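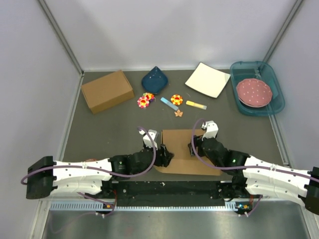
Hanne Mustonen wrote to me after the last post and said I was wrong about resting the dough overnight, that in her kitchen four hours did the same job and the bread came out less sour. I had said twelve hours as if it were settled. She bakes the same flat rye I do, from more or less the same recipe, so I spent the past couple of weeks trying it her way.

Some background for anyone new. I started on rye in March, when the bakery near the Irkden bus station closed and I could no longer get the dark ring loaves I had been buying for years. The nearest thing at the supermarket is soft and sweet and has caramel coloring in it. So I asked for a bit of starter at work, got some in a jam jar, and have kept it going since.

The recipe I use makes two rounds. 415 grams of coarse rye flour, 375 grams of water, 177 grams of starter, and salt. I don't measure the salt, I use a rounded teaspoon. The dough is very wet and you can't knead it in any normal sense. I stir it with a spoon until there is no dry flour on the bottom, then cover it and leave it alone.

For the first four-hour batch the kitchen was cold and the dough had hardly moved when I went to shape it. I baked it anyway. It was dense in the middle and the crust came away from the crumb on one side. Hanne had told me her dough sits on top of the boiler cupboard, which I had read and forgotten.

For the second batch I put the bowl in the oven with only the light on. That gets to about 23 degrees in mine, going by the little thermometer I leave in there. After four hours the top had small holes in it and the smell was right. I shaped it on a lot of flour, pricked it all over with a fork, gave it another half hour and baked it hot. That one was good. It was milder than the overnight bread, and it sliced without gumming up the knife, provided I let it cool all the way. I did cut the first round too early -- I always do.

So she was right, with the condition that the place has to be warm. If your kitchen is cold, stick with overnight. If you like it sour, also stick with overnight. I ate the two side by side with butter and I think I still prefer the long one with cheese and the short one with soup. My neighbor tried both and liked the short one, but she put honey on it.

A note on flour. I used up the last of the Gerlach and opened a bag of Marari, which is ground finer. The finer flour seems to take up the water faster and the dough felt stiffer at the start, though by the end of the rest I couldn't tell them apart. I may go up a little on the water next time. I would not go down.

Several people asked about storage. I wrap mine in a linen towel and keep it in a drawer. It is fine for five days and then it gets hard, at which point I slice it thin and dry it in the oven on low. The dried slices keep for weeks. Freezing works too, but cut it first, a frozen round is very hard to get a knife through.

The starter has been slow this week. I fed it twice yesterday and moved it away from the window. If it doesn't pick up I'll go back to the dried flakes I saved over the summer, which are in an envelope at the back of the spice shelf.

Next I want to try the version with boiled potato mixed in. Hanne says her grandmother used one potato for each round and left the skin on. I have the potatoes already.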